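A Ceiling for Wastham

17 October 2019

I promised in September that I would write more often, and then I did not. My excuse is the shed. We have moved almost everything from Mahmoud Street to the new unit in Wastham, and my arms are still sore from it.

For readers who are new, I repair and repaint old furniture, mostly chairs and small cupboards. For six years I worked in a double garage with a low roof. When I turned a wardrobe on its side, I had to think first where my own body would go. My business partner Hefin Yorath is a tall man and he learned to walk there with his head a little to the left. He still does it sometimes in the supermarket.

The moving itself took us four days. I had made a list with 43 lines, and every line was supposed to be one load in the ute. This was too hopeful. The line "timber, various" became five loads alone. We found a box of brass handles I bought in my first year and was sure I had lost, and a tin of paint in a green colour called Drulora, which the maker stopped selling long ago. I opened it with much hope. It was like a biscuit inside.

I labelled each box on two sides and on the top, because my mother taught me so. Hefin labelled his boxes "stuff" and "more stuff". I don't want to say whose tools were unpacked first, but he has borrowed my screwdrivers all week.

Now about the building. It was put up in 1990 and the agent was almost ashamed to show it to us, I think. She talked a lot about the parking. But I went in and looked up, and I had already decided. After the garage it felt like standing in a church hall. The sound is different also. When I drop a clamp, I hear it two times. 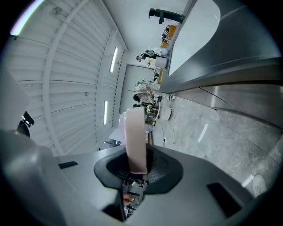

The rent is 243 dollars a week more than the garage, so I will need to take on some bigger jobs, and I am a bit nervous about this. There is a dining table for 12 people which a family in the next suburb has been asking me to restore for a long time. I always said no, I have no space. I rang them on Monday and said yes.

What is still to do: the shelves for paint, a proper place for sanding with a curtain, and a kettle. Hefin wants to order racks from Wurkora, and I would like to build them myself from the old bench. We have not finished this discussion. If somebody near Wastham has good wooden pallets to give away, please write to me. I can collect on any weekday after three.

Hyun-seo Maeng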